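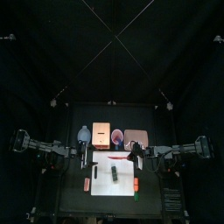 How does a sleeping bag keep you warm?

When you go camping, the sun goes down and the air becomes cold very fast. You climb into your sleeping bag, you wait a few minutes, and then you feel warm. Where does this warmth come from? Is there a heater in the bag?

No, there is no heater. The heater is you!

Your body is a small stove

Your body makes heat all day and all night. It uses the food you eat to do this. When you sit in a cold tent in only your pajamas, the heat leaves your body and goes into the air. The air in the tent is much bigger than you, so you can not warm all of it. You only get cold.

A sleeping bag slows this down. Inside the cloth there is soft filling. Some bags have feathers, called down, and some have thin plastic threads, curled up like wool. Between the feathers or the threads there are very many tiny pockets of air. Heat travels slowly through air that can not move. So your heat stays near you for a long time.

This is why a fat, fluffy bag is warmer than a flat one. If you keep your bag squeezed in its sack from December until summer, the filling may stay flat. It is better to keep it in a big loose bag at home, or to hang it in a closet.

Why is my back cold?

When you lie down, you press the filling under you. The air goes out of it, and the cold ground takes your heat. For this reason campers put a mat under the sleeping bag. On our family trip to Stuncombe my son forgot his mat in the car, and he learned this lesson before midnight.

What do the numbers mean?

On the label of a sleeping bag you can often read a temperature. It tells you how cold the night can be before a sleeper in this bag starts to feel cold. But people are different. Howard Bunting has run the campground at Tullby for 30 years, and he tells families to choose a bag made for a colder night than the one they expect. If you are too hot, you can open the zipper.

Tips for a warm night

Eat something before bed. Your stove needs fuel.

Change into dry clothes. Wet socks take heat from your feet.

Wear a hat — your head loses heat too.

Do not put your face inside the bag. Your breath has water in it, and it makes the filling damp.

Do 30 small jumps outside the tent before you go in. The bag can only keep the heat that you bring to it.

Try it at home

Take two jars with lids. Ask an adult to pour 200 milliliters of warm water in each one. Wrap one jar in a thick wool sweater and leave the other on the table. Wait 30 minutes and then touch the glass of both jars. Which one is warmer? The sweater did not make any heat. It only kept the heat that was there already, and your sleeping bag does the same.

Text: Gareth Ashworth
05/04/2019

More for young campers
Why does a tent get wet on the inside?
How to read a trail map
What do tent pegs do?
Our 8 favorite games for a rainy day at Canholm
Who sleeps in the forest in winter?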